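Storing plastic cups in a mesh pen holder?
Home & Desk Help > Small storage

Kwaku Amegashie
I have a black mesh pen holder I never put pens in, and two plastic tumblers, one blue and one purple, that live on the same table. Can I keep the cups in the holder to save room? I'd love for it to work! My worry is that they'll jam together or scratch.

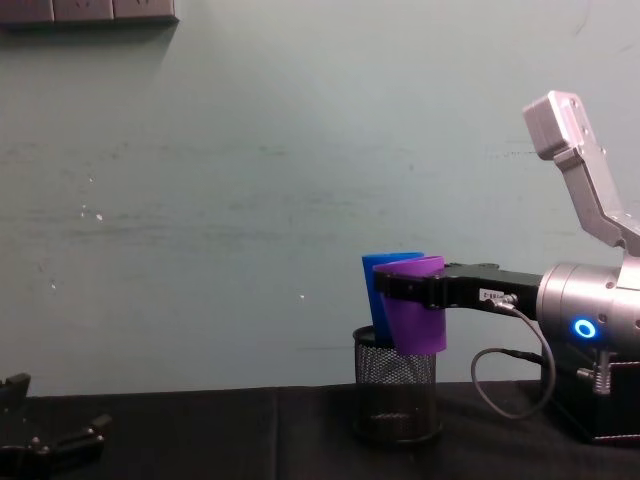 Purple and blue at the pen holder

Seul-gi Hong
Oh, I love this idea, I've done it for years with kids' cups! Tapered ones are great because they drop in narrow end first and the rim stays up where you can grab it. Try one cup first and see how far it goes before you add the other. If it stops up at the rim and just perches there, like the blue one does in this next shot, it's going to get knocked off by the first elbow that comes by.
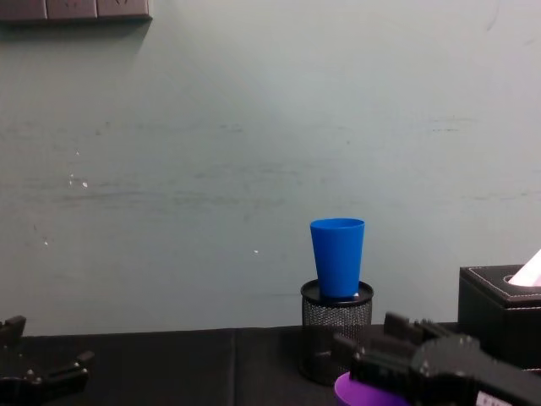 Getting the cup to sit deeper

Do-yoon Wang
Depends on the holder. Measure the opening.

Woo-jin Joo
Yes, do it! My Skanico holder takes one cup beautifully, deep enough that only the top half shows, and the second cup stands on the table in front (or goes inside the first, but then give it a little twist when you pull it out). Yours looks very happy with blue in the holder and purple out front, and it still leaves space for the tissue box. 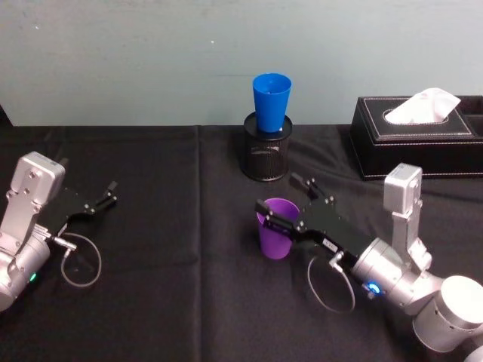

Last edited 19 November 2019

Mesh lets air through too, so a rinsed cup dries well in there. Put a folded napkin in the bottom if you're worried about scratches, mine has been in since August and the cup still looks new!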